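Woltia Community Help > Arms and cells > Faults

Right arm drops out mid-reach, left one fine

Clirurden
posted 2025-10-02

Two-arm cell on a shared rail, been running since July with hardly a grumble. Now the right arm faults when it reaches down into a toolbox. Goes limp at the wrist for a moment, then the whole arm locks and I get code 1284. Left arm carries on like nothing happened, which worries me more than the fault tbh. It was halfway through a move last time and I had my hand in there picking up a screwdriver. No harm done but not nice.

Tried so far: swapped the task order, slowed everything down, restarted the controller, reseated the plug at the gripper end. Happens maybe one reach in 30. Never happens when I jog it by hand.

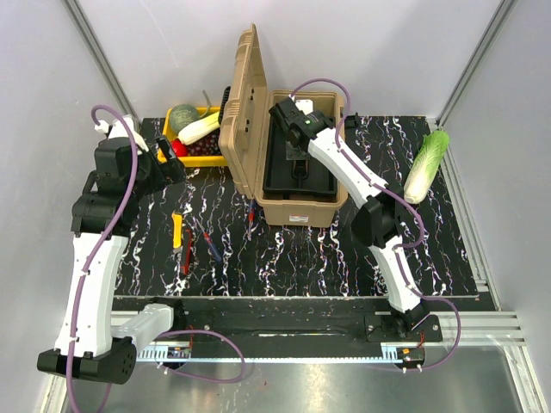 Log has 1477 just before 1284 every time. The manual only says "joint comms, see supplier" and the supplier is not answering. Anyone had this pair together? And is there a setting so both arms stop when one faults? Can't find it anywhere in the menus.

Tratby

Had the same two codes. 1477 is a lost packet on the gripper line, 1284 is the arm giving up afterwards. So chase the first one and ignore the second.

For me it was the cable. Fine when the arm was up, pulled tight when the wrist turned and went low. Jogging never showed it becuase I never jogged it to the same angle. Power off, then move the arm through the reach by hand and watch the cable the whole way, both ends. If it goes tight anywhere give it more slack and clip it further back along the arm. Don't clip it at the joint, I did that first and broke a second cable.

If there's slack all the way, swap the left and right gripper cables over. Fault moves to the left arm – bad cable. Stays put – connector or the board, and you're back to waiting on the supplier.

Stopping both: Safety > Groups, put arms 1 and 2 in the same group. Comes switched off. On older software you have to restart after or it doesn't save. Please test it with the stop button before you trust it. And power off before hands go in, group or no group, a software stop isn't there for that.

Hou

got 1477 on mine, updated the firmware and it went away. might of been luck

Clirurden

Groups found, thanks, was still on the old version so needed the restart. Pressed stop, both arms halted. Cable swap is tomorrow's job, will post what the log says.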